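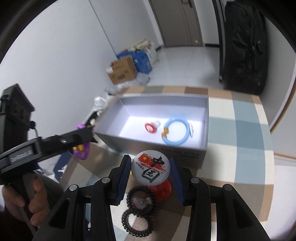 Foros > Salud animal > Pequeños mamíferos y exóticos

Conejo enano, pérdida de peso con analítica normal

Makowska
27 nov 2022

Conejo enano macho, castrado, siete años. En la última revisión pesó 875 gramos, bastante menos que en la anterior. Come heno, pero deja el pienso y tarda más en masticar. Heces más pequeñas, sin diarrea. Bioquímica y hemograma dentro de rango, salvo glucosa en 143 mg/dl, que la clínica atribuye al estrés del manejo. Me proponen radiografía de cráneo con sedación en diciembre. ¿Tiene sentido sedar a esa edad o basta con otra revisión con otoscopio?

Starkia

Con el otoscopio se ven los incisivos y parte de las coronas de los molares. Las raíces no se ven. Un conejo que prefiere una cosa y deja otra, con heces pequeñas, es sospechoso de patología dental mientras no se descarte. La sedación a los siete años es asumible si la auscultación es normal y lo lleva alguien con práctica en exóticos. Pregunta por tres cosas:

Protocolo anestésico y si intuban o usan mascarilla.
Si limarán en el mismo acto — evita una segunda sedación.
Analgesia posterior y pauta de alimentación asistida.

No lo dejes en ayunas. Los conejos no vomitan y el ayuno prolongado favorece la estasis digestiva.

Bevuvside

El mío vivió 13 años y nunca le hicieron radiografías. Cambia de marca de pienso y prueba con cilantro.

Zokham

Lo del cilantro no resuelve una espícula. De acuerdo con Starkia, y añado: pésalo a diario en báscula de cocina, a la misma hora, y lleva el registro a la consulta. Si pasa más de 12 horas sin comer o sin heces, urgencias, sin esperar a la cita.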